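Takholm Working Group on Shared Workspace Practice

Minutes of the February meeting

Held in the upper meeting room, Takholm. The meeting opened at 9.30 and was quorate. Apologies had been received from the Ondale site.

1. Minutes of the previous meeting

The minutes were accepted with one correction. Under item 4, "must be switched off" should read "must be brought to a stop and held". The secretary will reissue the page.

2. Matters arising

The revised sign-in sheet is in use at Takholm and at Jekby. Ondale has asked to keep its own sheet until the end of the quarter. Agreed, provided that the name of the person at the stop button is recorded on it.

The Grgić report on floor markings has been received. The group noted its advice that tape be replaced whenever an edge lifts. Members felt that the section on lighting was too general to act upon, and it was returned with a request for more detail.

3. Draft code of practice, third reading

The group went through the draft clause by clause. Clauses not listed below were accepted without change.

Clause 2 (Approach). The draft asked staff to keep "a safe distance" from a robot in motion. Several members considered this too vague to be followed or checked. The clause will now state that no person may reach within 40 centimetres of a moving arm or hand unless the task sheet allows it and a second person is at the stop button. Jekby asked for its objection to the figure to be noted, as its benches are narrow. It will submit a proposal of its own.

Clause 5 (Speed). Reduced speed is to apply whenever a person is inside the marked area. The words "where practical" were struck out.

Clause 6 (Two-handed work). It was agreed that tasks in which both hands of a robot may come close together need a separate check of the path of each hand before the first run. The check is to be signed.

Clause 9 (Cables). There was long discussion. The draft dealt only with mains leads. The group agreed that it should cover every cable on a work surface or on the floor within reach of the robot, including thin signal cables, and that the state of the area should be looked at before each session and again after any change of task. Ondale asked whether a cable that forms part of the task counts. It does, and it must be named on the task sheet.

Clause 11 (Household objects). Glass items may be used only where the task sheet lists them. A brush and a lidded bin are to be kept in the room. Trays and bowls should be inspected for cracks or loose strands before use, and damaged items taken out of the room the same day. 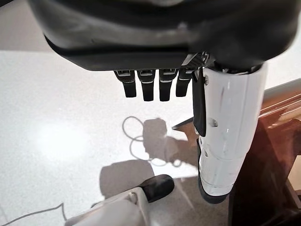
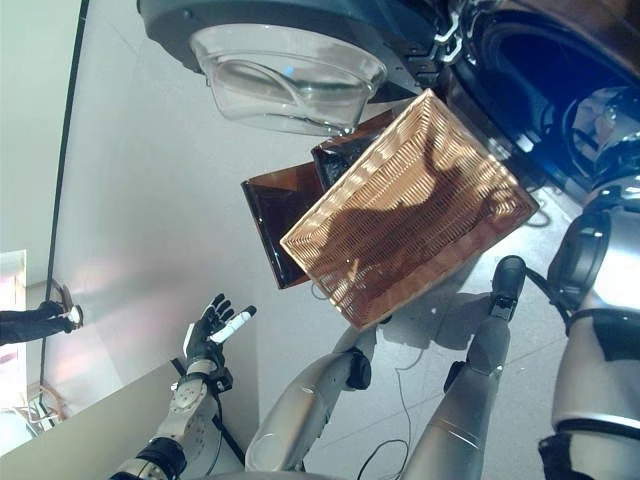 Thin cables on the tabletop (first picture) and on the floor (second picture), clause 9.

Clause 12 (Records). Any unplanned stop is to be written up before work begins again. The group rejected a proposal that stops of a few seconds be left out, on the grounds that the shortest stops are the ones most easily forgotten. Records will be kept for 6 years.

Clause 14 (Visitors). Deferred. The wording depends on the site rules at Jekby, which are under review.

4. Training

Nearly all regular staff at Takholm have completed the introductory session. The session will be shortened by dropping the part on paperwork, which is to be issued as a leaflet. Refresher training will be required after an absence of 3 months or more.

5. Actions

Secretary: reissue the corrected page; circulate the fourth draft of the code.
Ondale: supply its present sign-in sheet for comparison.
Jekby: written proposal on the distance in clause 2; site rules for visitors.
Takholm: leaflet on paperwork; replace worn floor tape.

6. Any other business

A request was received for the code to be displayed in each room. The full text is too long for this. A single sheet giving clauses 2, 5 and 9 will be prepared once the fourth draft has been accepted.

The meeting closed at 11.50. The next meeting will be held at Ondale, at a time to be confirmed by the secretary.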